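Visita a Ayaaba, en Edcombe: donde el robot ensaya antes de tocar una nevera

14 ago 2024

Llegué a la jornada de puertas abiertas de Ayaaba esperando chispas y cintas transportadoras. Me dieron una acreditación, un café flojo y una silla delante de un monitor.

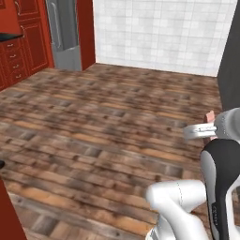 La empresa prepara brazos para cocinas de residencias y comedores, y casi todo el trabajo se hace primero en cocinas simuladas. El brazo se equivoca ahí dentro tantas veces como haga falta y no hay que barrer después. Abena Akolgo, que entró hace 9 años como montadora de banco, enseña ahora a los visitantes lo que llama «el turno de los golpes»: 600 intentos por noche, que alguien revisa a la mañana siguiente con cara de corregir exámenes.

Ese alguien suele ser ella. Antes volvía a casa con grasa en los puños; ahora vuelve con los ojos como tomates. Gana algo más, me dijo, y echa de menos la radio del taller – en la sala de revisión se trabaja en silencio, salvo cuando un brazo virtual atraviesa un mueble y alguien suelta una palabrota.

De los 60 empleados de la planta, casi 20 han pasado del banco a la pantalla desde enero. El folleto lo llama «acompañamiento». En la cafetería lo llaman «el cursillo», y hay quien lo ha repetido. Los del almacén de Turnton no entran todavía en el plan y preguntaron dos veces, muy educadamente, qué quería decir todavía. La respuesta duró bastante y no contenía ninguna fecha.

También pude probar yo. Me dejaron revisar una tanda corta y marcar los intentos dudosos. Marqué demasiados, según Akolgo, por exceso de compasión con los armarios.

El autobús de vuelta a Bretisham sale de la puerta trasera, junto al muelle de carga. Conviene llevar suelto, el conductor no acepta tarjeta.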